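Tip of the month: put a mat under it

I've been setting up the tables for Kumudini Chowdhury's lid-and-bin trials at Urnonik since February, and the cheapest fix we've found is felt. On a bare tabletop a light plastic bin skates away as soon as a robot finger nudges the lid. We ran 100 goes bare and 100 on felt – the bin slid in 20 of the first lot and only 2 of the second. 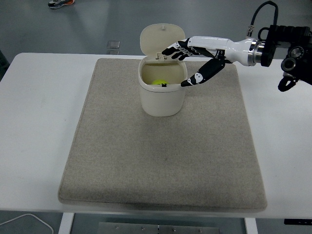 Same trick works in your kitchen! If your little compost bin wanders when you flip it open one-handed, cut a bit of felt bigger than its base (go generous) and leave it there. Give it a shake outside now and then, as crumbs undo all the good work.

Next up we're trying a tea towel. My money's still on the felt.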